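Print this page | E-mail this page

Play food earns its place at Jaltine

27 October 2025

The Jaltine learning centre keeps 300 items of play food, and its head of early years regards the bakery set as the most useful of them. "Children know what a plate is for," she said. "We lay the table properly and they take the activity seriously."

The larger toy doughnuts, in blue, pink and chocolate, are served on a white plate over a round woven placemat. The small ones are left on the wooden tabletop, with a grey bowl within reach.

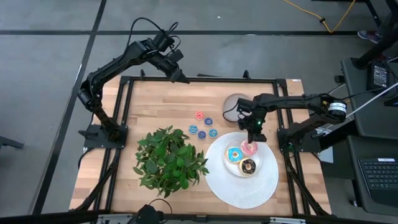
Reading time: 2 minutes

Asked why the two sizes are kept apart, she replied that sorting comes before serving. "The sprinkles attract them, but size is what we wish them to talk about."

The centre bought its first set from Trotero and will extend the activity to its Arroyo site in November, with places for 80 children. She hopes to add a tea service. "Cups are harder," she said. "We shall begin with saucers."

Print this page | E-mail this page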